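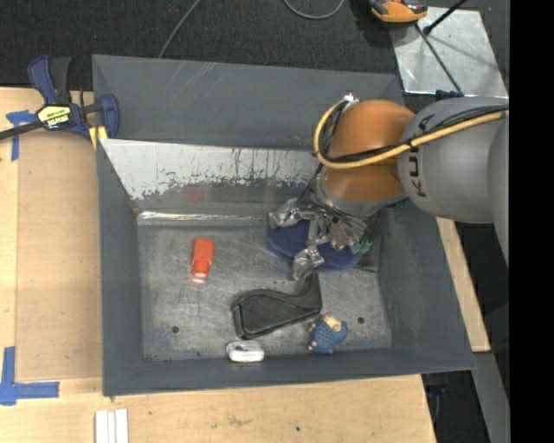
Home News Products Support Contact

Trunell Introduces Open-Floor Sorting Bin for Mixed Small Goods

Reading time: 3 minutes

Trunell today announced the Skekitz, a metal bin for holding and sorting mixed small goods at a tabletop station. The bin is intended for returns desks, lost property counters and repair intake rooms, where items of different shape, weight and surface arrive together and have to be separated one at a time.

The Skekitz has a flat floor and four walls that slope inward toward it. The slope moves items away from the upper edge and keeps them on the floor, where they can be reached from above. The rim is wider than the floor on all sides, which gives clearance for a hand or tool entering at an angle. There are no internal dividers. Trunell removed them after the first development series, in which small parts collected along the divider seams and had to be picked out separately.

The floor and walls are gray metal without paint or liner. The surface will show scuffing in normal service. Scuffing does not affect the function of the bin and is not covered as a defect under the warranty. Customers who need a quieter surface can order a removable felt mat, although the mat reduces usable depth and is not recommended for items with hooks, pins or open zippers.

Development included a loading trial at the Demirtaş returns center, where four bins were placed on standard work tables and filled with unsorted goods. The trial covered 1,348 items, among them soft pouches, hard cases, toys and small household articles. Items were loaded at low density, with most lying flat on the floor, and then at high density, with items stacked against the walls. Of the total, 429 were classed as difficult before loading, meaning that they were dark, flat, flexible or partly hidden by another item.

The trial led to two changes. The transition between wall and floor was made smoother, so that flat items resting near a wall can be lifted at one edge. The rim was also folded outward to stiffen it — earlier units flexed when dragged across a table while full.

The outside length at the rim is 800 millimeters. The bin stands directly on the table and needs no frame or fasteners. Rubber strips for the underside are included and should be fitted before use on wood or coated tabletops. The bin should be emptied before it is moved. It can be cleaned with a damp cloth and a neutral detergent; abrasive pads will leave visible marks.

The Skekitz will be available from March through Kumuta, which handles distribution and spare parts for the full Trunell bin range. Felt mats and replacement rubber strips are listed separately. A data sheet with wall angles, floor dimensions and load limits is available from Kumuta on request.

About Trunell

Trunell designs and manufactures bins, trays and table fittings for sorting and intake work. Its products are sold to returns centers, repair shops and storage operators.

Recent releases

Trunell extends tray range with shallow format
Kumuta to stock replacement rubber strips for older bins
Updated cleaning guidance for unpainted metal surfaces
Demirtaş returns center completes table refit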